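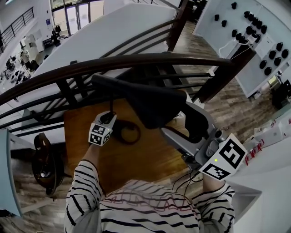 A black bicycle saddle at the dark wooden handrail, with the stairs carrying on up behind.

Bikes on the stairs – your questions

Can I bring my bike up to my flat?
Of course you can, and plenty of us do! All we ask is that you carry it instead of bumping it up step by step, and that you let anyone coming down go past first. Wheels do leave grey marks on the white paint, and it takes an awful lot of scrubbing to get them off again (ask Nima Rostami, who spent most of August at it).

May I rest the bike on the handrail while I catch my breath?
Please don't, if you can help it. The rail is dark timber with a curve to it, and pedals and brake levers scratch the finish very easily. A saddle on its own does far less harm, so if you've taken yours off to make the bike easier to carry, you can set it down for a moment – just keep a hand on it, as there are people walking underneath.

Should I take my saddle off if I leave the bike downstairs?
We'd suggest it, especially if it's one you're fond of. Most come off with a quick-release lever or a single bolt. Wrap a bit of coloured tape around the seat post first, so you'll know your height when it goes back in.

How many bikes can each flat keep in the ground floor store?
2 per flat, and there are 40 spaces in all. Kolbrún Þrastardóttir keeps the list and will happily find you a spot.

I've scratched the rail. What now?
Just let Taner Işık know. He has the right stain and won't be cross.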